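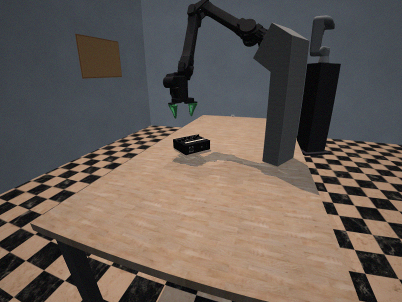
Does the Kondura set-top player keep recording a series when the channel moves it to a different time?
The recorder follows the series ID in the program guide, so a moved episode is still recorded if the guide is updated before it airs.

Prenero Kondura - TV Recorder and Streaming Player

The Kondura combines an over-the-air recorder with a streaming player. It has two tuners and can record two channels while playing back a third program from disk. Guide data is stored for 14 days.

Model 42: 2,000 GB disk
Model 49: 3,000 GB disk
Video output: HDMI, up to 1080p
Audio: stereo or 5.1 pass-through
Network: Ethernet 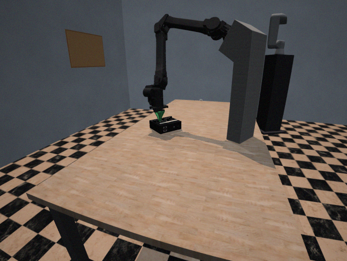
Robot arm and small black device on a light-wood table.

Recordings are kept until the disk is full, then deleted oldest first. Episodes marked Keep are skipped. Drama series with long finales should be set to record five minutes past the listed end - the default is two.

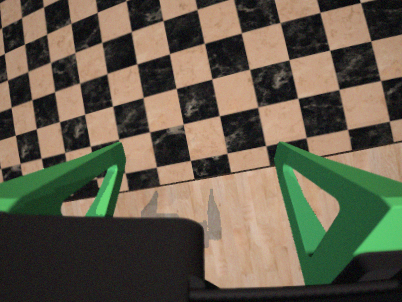 The end padding applies to each series separately and is not changed by a software update. If two padded recordings overlap on the same tuner, the one higher in the priority list is completed and the other starts late.

The remote takes two AAA batteries, not included. Wall bracket sold separately by Urquhart.

Page revised April 29, 2012. Technical contact: Tomás Flanagan, Dultden office.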